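Buy the Shirt You Will Wear Out

My town has 12 clothing drop boxes now, and most people I know treat them as a kind of eraser. You buy a shirt, you get tired of it, you put it in the box, and the purchase no longer counts. I did this for years. I think it is a bad habit, and I think the boxes make it easier.

Last April I went through my receipts and found I had spent 416 dollars on tops in one year. Most came from Pillitz, where the cheap racks are by the door. I could remember wearing maybe half of them.

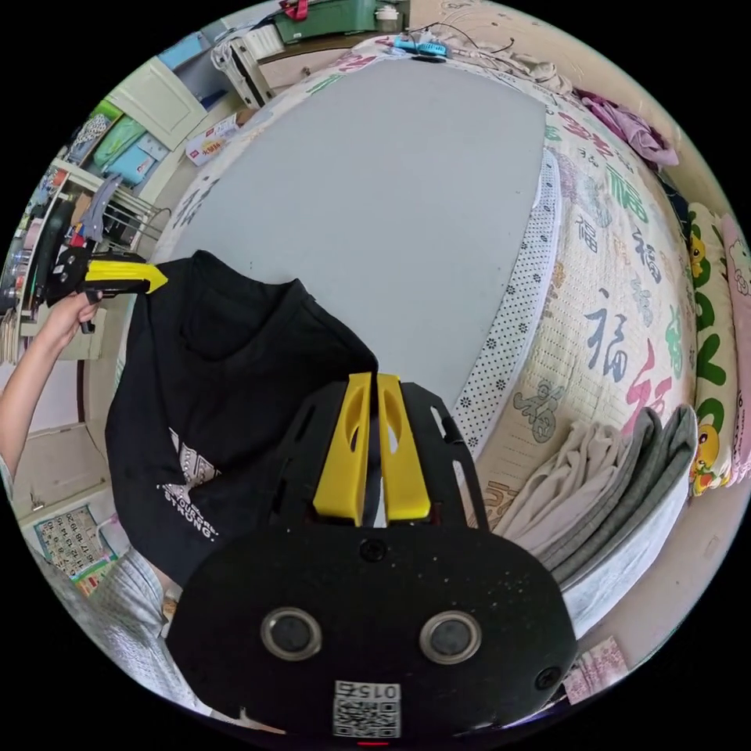
The usual answer is to buy better. Anjana Jayawardena, a neighbor who mends clothes for a living, told me that price is a poor guide. She has seen 29-dollar shirts last ten years and costly ones split at the shoulder by summer. She looks at the seams first and the label last. I have started doing the same, and I leave the store with less.

Printed clothes are the hardest to be sensible about. We buy the words, and the words are often for a mood or a single event. I have nothing against a message. A black T-shirt with "DON'T GIVE UP ON YOUR DREAMS" on the back and rhinestone letters over it may be just what somebody wants to wear every week.
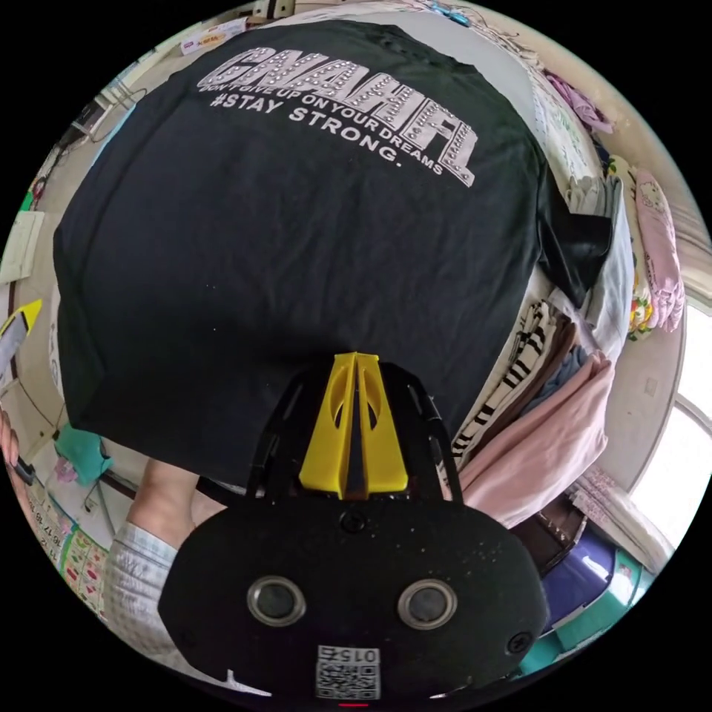
My test is whether I would put the thing on for an ordinary errand. If I would only wear it once, I can borrow one or go without. "#STAY STRONG." passes that test for some people, and so do plenty of louder shirts. A shirt from a company picnic usually fails it. Tomás Mac Giolla organized ours at Dratex for years and ended up with cartons of leftover larges.

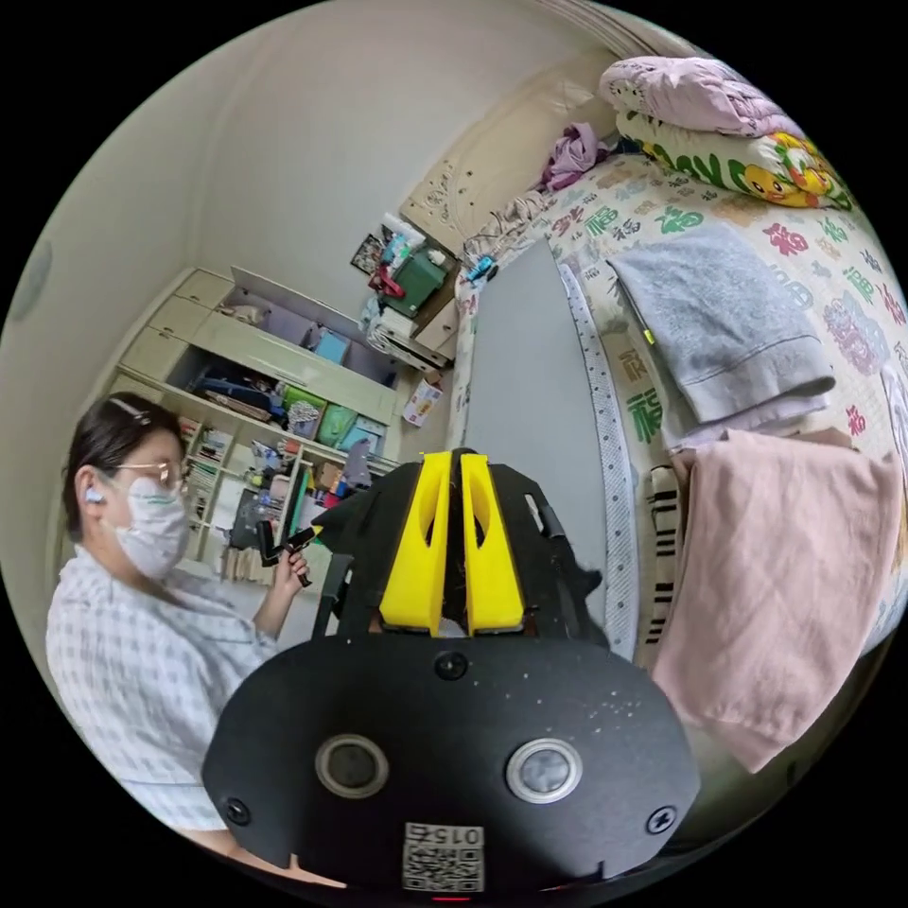
Going through what you own costs nothing, and I would do it before every season. You don't need a system or a set of matching boxes. A place to sit and a room with a bed in it, like the one the woman is sitting in, will do fine. Look at each piece, decide if you will wear it, and write down what you are short of. My last list had two items on it: socks and a gray sweater.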